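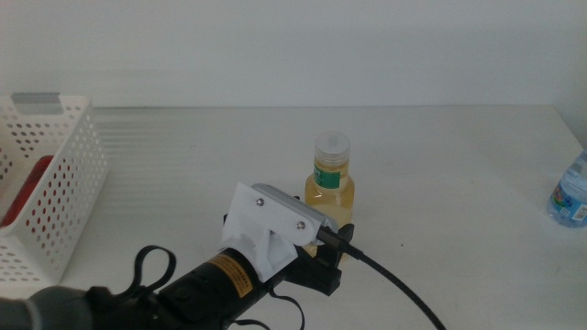
Grasping clear bottles: what the second camera adds

Transparent objects have been a weak point for our tabletop group for as long as we have had one. Depth sensors look straight through clear plastic, and a policy trained on a single fixed view tends to close the gripper a little too early or a little too far to one side. Over the summer Yen-ting Tu and Botond Borbély set out to measure how much of that error goes away when the policy also gets a close view from the wrist.

The setup is simple. One camera stays fixed and sees the arm, the table and whatever else is on it. The other rides near the gripper and sees mostly the target. Both streams go into the same network, which was trained on 271 demonstrations recorded by hand guidance between July and the end of the fall. There is no depth input and no model of the bottle. The task is to reach a drink bottle standing on a white table, close on it and lift.

For the test, each version of the policy got 200 attempts, with the bottle moved between attempts. With the fixed camera alone, the arm missed or knocked over the bottle in 9 percent more attempts than with both views. Most of the difference came from the last part of the reach, when the black fingers hide the lower half of the bottle from the fixed camera. From the wrist, the label stays in view at that point, and its lower edge gives the network something solid to line up with.

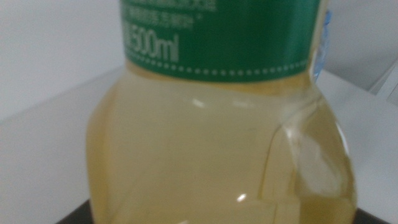 Wrist view of the bottle, with the green label and the "500ml" print.

The close view has its own problems. It is often soft at short range, and highlights on the plastic shift as the arm moves. Botond tried cropping the wrist stream to the label and got worse results, so the full view was kept. Bottles with the label removed are still hard for both versions — Yen-ting has seven of them set aside for the next round.

Ambros Kälin is now moving the training code over to Luka, our shared job queue, so that other groups can run it on their own recordings. Abdelkrim Kettani will repeat the test at the Cernau lab with a different gripper. If you have demonstrations with glass or clear plastic that you are willing to share, please talk to Yen-ting before the next group meeting.

Derora Robotics Newsletter, December 2020 | Contact the editor: Ambros Kaufmann | © Derora. All rights reserved. | Back to top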